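Tables and Tops
Holline Woodshop, Korkport

Gallery: Kitchen and dining tables

The tables on this page were built or refinished in our Korkport shop. Most are everyday pieces for kitchens, breakfast corners and home offices. Sizes and finishes are given where we have them on file. If you want something close to one of these, send us the name of the table and the width of the space it has to fit.

We work mainly in light woods. Customers who bring in an older table usually ask for the stain to come off and the natural color to stay, so a good share of what you see in this gallery is refinishing work. A standard refinish takes 10 working days from drop-off. New tops take longer and depend on what boards are in the shop at the time.

Before you choose a finish

Matte hides fingerprints and small scratches. Gloss shows the grain more strongly but also shows every crumb. In between is the low sheen we put on most kitchen tops, and it can be wiped down daily with a damp cloth and a little dish soap. No polish is needed. Please don't use spray wax on it, as the wax builds up and has to be stripped before any repair.
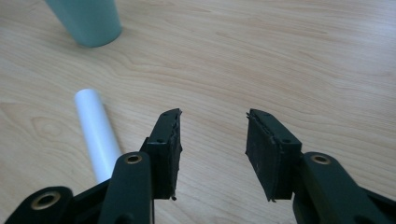
Grain is the part of the order people spend the most time on, and we are glad to go through boards with you in the shop. Some customers want straight, quiet lines from end to end. Others pick the board with the most going on, like this pale top with its wavy darker streaks and the oval swirl below and left of them. A swirl like that can be placed near the center of a table or toward one end, and we mark the spot in chalk so you can see it before we cut. Small items in soft colors look good on a surface this light. The mint-green cup is a fair guide if you are matching dishes or chair cushions.

Ordering

Tops are cut to order up to 86 inches long. Anything longer is made in two pieces and joined, and the join will be visible if you look for it. Standard thickness is a little over an inch. Edges can be square, eased or fully rounded at no extra charge. We suggest eased edges for homes with small children.

Legs are ordered separately. We stock the Huridex steel base in black and gray, and we turn wooden legs in the shop in two patterns. If you have your own base, bring it in or send us the measurements of the mounting plate.

A deposit of 20 percent holds your boards. The balance is due at pickup or delivery. Delivery inside Korkport is free for tables up to 8 feet. Outside town we charge by the mile.

Care after delivery

Leave the table uncovered for the first week. After that, use placemats or a cloth as you like, and put a trivet under anything straight off the stove. Light wood darkens a little with sun, so move bowls and lamps now and then during the first summer to keep the color even.

Visiting the shop

We are behind the Tabrizi building, with the entrance on the loading side. Parking is free after 8 in the morning. The shop is closed for the first part of July. Sample boards are on the rack by the door and may be borrowed overnight.

Next gallery: Benches and stools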